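Minutes of the method meeting, Gerkon group
Date: May 9, 2026
Present: Sigita Juška (chair), Jayanthi Acharya (minutes), two students from the Mangundap project
Absent: the Tudus partners, who sent their comments by mail

1. Minutes of the last meeting
Accepted with one correction. In point 4 the word "success" should be "partial success". Jayanthi will correct the file.

2. Results of the table assembly task
Sigita presented the first full comparison. The policy was trained on 200 demonstrations and then tested in 100 trials. Before each trial the parts were placed by the Misteo script, which draws a new start position for every part. The tray was also moved between trials, but less than the parts.

The policy completed the whole task in 28 trials. Sigita reminded us that a trial counts as complete only when every part is seated. In 12 further trials only the last part was missing. These are reported separately and are not added to the main number. One student asked if the two numbers can be shown in one bar with two colors. This was agreed, if the caption says clearly which is which.

3. Discussion of the failures
The most common failure is that the gripper goes down at the correct place but with the wrong rotation, and the part does not enter. The policy then repeats the same movement and does not try another angle. Jayanthi thinks the reason is in the demonstrations, where the operators almost never needed a second attempt. Sigita is not sure. She said that the loss of a marker behind the finger could give the same behavior, and we cannot separate these two causes with the present data.
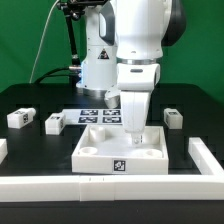

It was agreed to test the two causes one after the other. First, the same policy will be run with the part poses frozen from the moment before the approach. If the failures stay the same, the markers are not the problem. After this, new demonstrations with corrections on purpose will be recorded. The students asked how large a correction must be. No value was fixed; they will try some and bring the curves.

4. Scoring
The Tudus partners wrote that two people gave different scores to the same trial on several occasions, mostly when a part was in its socket but tilted. Decision: a tilted part is not seated. The old trials will be scored again by a person who did not score them the first time.

5. Text of the report
The method section is too long and the section on calibration is written two times. Jayanthi will shorten it. Sigita does not want the word "robust" in the abstract before the new scoring is ready. The title stays open.

6. Actions
Frozen pose test: both students
Second scoring: Jayanthi to find a person
Figure with two colors: Sigita
Answer to the Tudus partners about tilted parts: Sigita

7. Other matters
The shared disk is almost full. Please delete raw recordings only after the copy is checked.

Next meeting: in June, the day will be sent by mail.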